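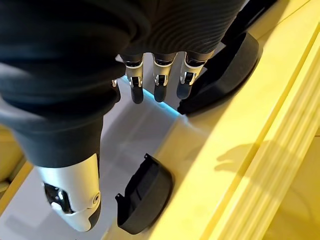 Fingertips and knit-like cover, seen from above.

Reading the Household Inventory: Notes for Week One
Severin Rüegg
January 6, 2025

Welcome, everyone, and thank you for finding the new room. These notes cover what I said in the first session, plus a few things I meant to say and ran out of time for. You don't need to memorize any of it. Read it once before next week with a pencil in your hand and put a mark beside anything that puzzles you.

What an inventory is

A household inventory is a list of the things a person owned, usually made soon after a death. Two or three neighbors walked through the house, wrote down what they found, and put a value beside each item. The list went to a court or a parish office, and if we are lucky it stayed there in a box until somebody like you came along to read it.

I have loved these lists for most of my working life, and I hope a little of that rubs off on you. A will tells you what somebody wanted to happen. An inventory tells you there was one good kettle and one bad one, and that the bad one was kept upstairs.

Our main source this term is the Schwaiger collection, which holds 300 inventories from the town of Zestden and the farms just outside it. You will each be given a small packet to work with, and the packets are yours to write on, so please do. The originals stay where they are, but we will have a visit to the reading room in March - more on that when I have a time from them.

How the appraisers worked

Most appraisers went room by room, and the order they took tells you how the house was laid out. If the list goes from hall to parlor to kitchen to "chamber over kitchen," you can start sketching a floor plan, and I would really encourage you to try. It doesn't have to be pretty. Mine look like something a child did on a bus.

Watch for places where the room headings stop. Sometimes the appraisers got tired, sometimes it got dark, and sometimes the house only had one room worth naming. When you see "and other lumber" or "things forgotten," that is the sound of people who want to go home to supper.

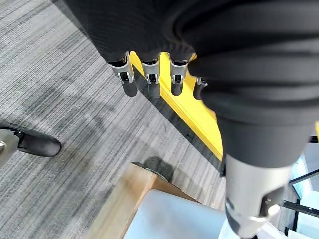 Values need care too. The appraisers were asked what a thing would bring if it were sold, used, that same week. A bed valued high may have been a good bed, or it may have had feather pillows and hangings counted in with it. Go back to the wording before you compare any two beds. I once built an entire lecture on a very expensive bed in the Schwaiger papers and found out afterward that the price included a cow, which had been added on the same line because the clerk was short of paper.

Spelling

Please read aloud. I know it feels silly, and if you live with other people they may give you looks, but spelling in these lists follows the ear. "Cubbord," "coberd" and "cubbert" are all the same piece of furniture. When a word won't come, say it three ways and leave it overnight. A short glossary is at the back of your packet, and it has plenty of gaps, so bring me your additions.
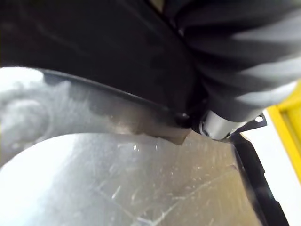
Reading time for the second half: 4 minutes

What the lists leave out

Now for the harder part. An inventory is silent about a great deal. Land is usually missing, since it passed by other rules. A married woman's belongings often vanish into her husband's list. Cheap things such as wooden spoons, rags and baskets were lumped together or skipped, and food is there only if it was stored in quantity.

So when a list has no chairs, go slowly. The family may have sat on benches and chests. The chairs may have been given to a daughter the month before. Write "no chairs listed" in your notes and leave it at that until you have more to go on.

For next week

Read inventory 33 in the Sovon transcription, which is the one with the baker's shop. Make a rough floor plan and pick one object you would like to know more about. Then write me a page on it. A page is plenty.

If you get hungry for more, the Fostilum index has 4000 entries sorted by object, and you can lose a very happy afternoon looking up candlesticks. The login is on your packet. It is slow in the evenings, so try it before lunch if you can.

Bring the packet, the floor plan and a soft pencil.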